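Technology | Manufacturing
14 shares | 3 comments

Gripper trial puts robots to work on old computer boards

Electronics recycler Ovell has begun comparing two robot grippers at its Jendgate workshop, with the aim of choosing one for stripping reusable parts from desktop computers.

The trial started on Thursday, 1st July and pits the company's current parallel-jaw gripper against a linkage-driven model from Cantero. Both are fitted to the same arm and run by the same controller, so that any difference in results should come down to the grippers themselves.

Each gripper is being given 100 attempts at pulling a memory module from a motherboard. The boards come from retired office machines and were made by a range of manufacturers, so slot spacing and latch style change from one to the next. Ovell said it did not want a test that used the same clean board every time.

The parallel-jaw gripper has finished its run and removed the module without damage in 93 of its attempts. Most of the failures happened when a jaw touched the next slot before it had closed on the module. The Cantero unit is part-way through and the company will not release a figure for it until the run is complete.

Clearance is the main concern. Memory slots sit close to the processor socket on most desktop boards, and graphics cards and loose cables often leave little room for a gripper to come in from the side. The linkage design folds its fingers inward as they close, but the housing behind them is bulkier and has to pass over nearby parts.

A small camera at the wrist gives the controller a close view of the board from behind the fingers. Operators have found that glare off the board can wash out slots and connectors on one side of the picture, and they are adjusting the bench lights between runs.
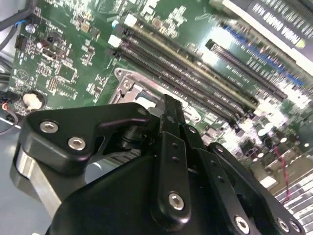 What is being measured

Ovell is scoring the grippers on completed removals, damage to the board and the time taken for each attempt. Damage includes scratched tracks, bent latches and cracked slot ends. A module that comes out but is dropped before it reaches the tray is scored as a failure.

The company is also keeping a record of how long it takes to change worn fingertips. On the parallel-jaw gripper the tips slide off after 2 screws are undone. The Cantero fingers take longer – the linkage has to be opened up first – but the supplier says they should need changing less often.

Control software for the trial was supplied by Jivar, which has set the same closing force and approach speed for both units. A second round, with each gripper tuned to its own best settings, will follow.

Ovell expects to make a decision in November. The chosen gripper would go on 3 work cells at Jendgate, starting with memory and moving on to expansion cards.

Filed under: robotics, e-waste, local industry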